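Tanvir Siriwardena
We have now had the Luline picking kit on trial in our workshop in Virnville for two weeks. Some people asked me how it goes, so I write a few posts. I pay for the trial myself and Luline has not read this before you.

What you get: a gripper, a mounting bracket, the software licence and a setup guide. What you do not get: the arm. We already had a KUKA, so this was fine for us. If you must buy an arm also, please do your sums first.

Setup took us nearly 5 hours. The guide is clear until the chapter about cables, and then it becomes quite short. Mikkel Snorradóttir from their support stayed on the phone with me on Thursday until we had it right. Very patient person.

The guide says to fix the bin well before you teach the positions. Please do this. I skipped it on the first day and had to teach everything again. Now we have DeWalt clamps on the edge.

My test is simple. I put mixed things in a metal bin: a rubber duck, a cube, a wheel, some wire, a piece of cloth. No fixed places. Then I ask for 100 picks and write down each result in a notebook. 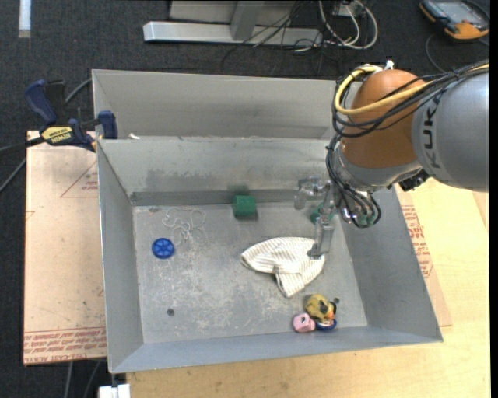

Hard objects are the easy part. The cube gives me almost no trouble and I stopped worrying about it after the first morning. Cloth is slower, as the software wants to look again before each try. You can shorten this waiting in the settings, but then I had more missed picks, so I put it back.

Wire I cannot recommend yet. Luline says the same in their own documents, which I appreciate. Better to read it there than to discover it after paying.

About price: the licence is for 60 days at a time. For a small shop I would prefer to pay once. I wrote this to Mikkel and she said she would pass it on.

Somebody asked about the Clellmont kit. I tried it only at the Dissanayake open day in May, with their parts and their operator, so I will not compare. If you have used both with soft items, please write to me.

For now I keep the trial running. Next I want to try it with our real parts, small bags with spare screws. I will post the numbers in this thread when I have them, also if they are bad.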